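Alkaline Electrolysis > Cells and Measurements
Thread: OER potential falls 68 mV during hold, nickel foam anode

anode_side
Posted 26 February 2023
Running oxygen evolution on plain nickel foam (Urex, the thin grade) in KOH at constant current. Three-electrode cell, Hg/HgO reference, Jusitz separator, nickel mesh counter. Over a 40 hour hold the anode potential dropped by 68 mV, most of it in the first night. No catalyst deposited on the foam. I expected it to get worse with time, or stay flat. Has anyone seen nickel improve this much without being touched?

kohlrabi
Iron. Reagent grade KOH carries enough of it to turn a nickel oxyhydroxide surface into a decent Ni-Fe catalyst. Purify the electrolyte over nickel hydroxide and repeat. The drop should mostly go away.

tafelslope
Maybe iron, but you haven't ruled out the reference. Hg/HgO drifts if the fill solution doesn't match the cell, and a long hold gives it time to equilibrate. What is the fill, and did you check it against a second electrode afterward?

anode_side
Fill is the same KOH as the cell. I did not check it afterward. KOH is from Pirkdale, reagent grade, no iron figure on the certificate that I can find. Cell body is PTFE, no glass.

kohlrabi
Pirkdale puts the metals on the long certificate. You have to ask for it by lot number. PTFE is good, but look at your fittings. Any stainless in contact with the liquid will supply iron for as long as you run.

membrane_mike
Is the iR correction applied once at the start or updated? With the capillary 3 mm from the foam, the uncompensated part is not small, and it changes as bubbles clear out of the pores. I have seen new foam wet slowly and look like it was "activating."

anode_side
Once, at the start. The potentiostat is an Ichikawa and I used its built-in routine. The capillary is at 4 mm. 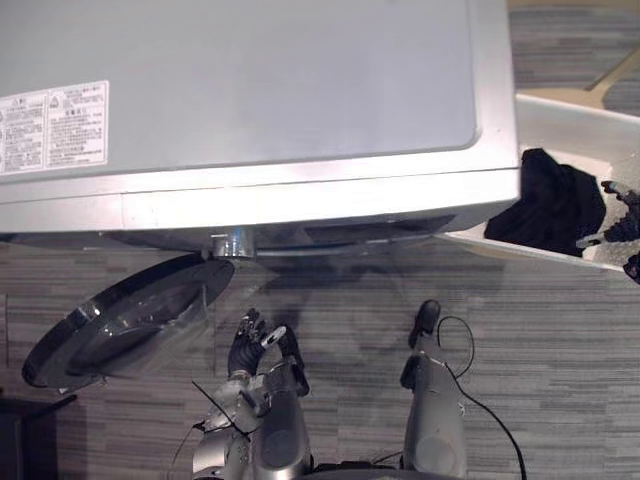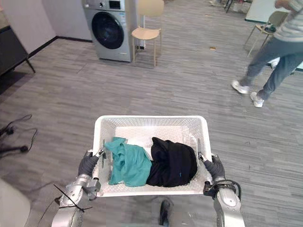
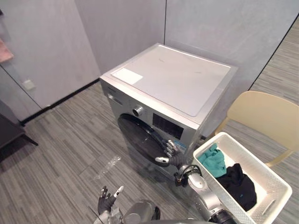
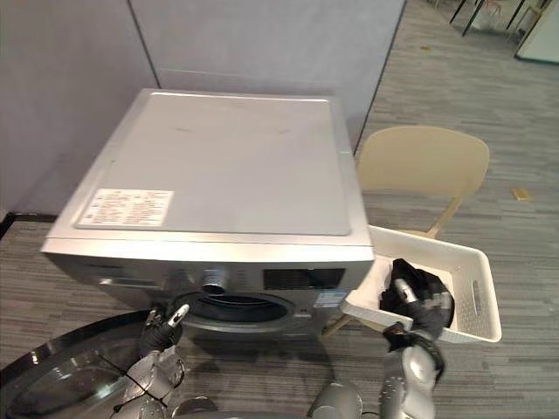
Attachments (4): front-loading washer in 1, 3 and 4; laundry basket in 2.

tafelslope
Then there are two loose ends before anyone gets to say iron. Take an impedance spectrum at the start, middle and end of the next hold and correct each section with its own resistance. Check the reference against a fresh Hg/HgO in the same beaker, before and after.

kohlrabi
Do that, fine, but I don't agree that it is an open question. Wetting is over early. A slow fall that continues into the second day is iron uptake. The Ichikawa routine is also not that bad.

membrane_mike
It reads low on porous electrodes with ours. Depends on the current range it picks. Set the range by hand.

anode_side
Update. Checked the reference against a new one, they agree within the noise of the meter. Took impedance at three points. The resistance went down a little during the hold, which accounts for a small part of the drop and leaves the rest. Purified KOH is on the stirrer now. Also found one stainless compression fitting on the return line, below the liquid level.

kohlrabi
Replace the fitting first or the purified batch is wasted.

tafelslope
Agreed on the fitting. Use new foam too. The old piece already has whatever it picked up, and an acid dip won't reliably remove it.

anode_side
New foam cut, PEEK fitting ordered. Will post both curves on the same axes.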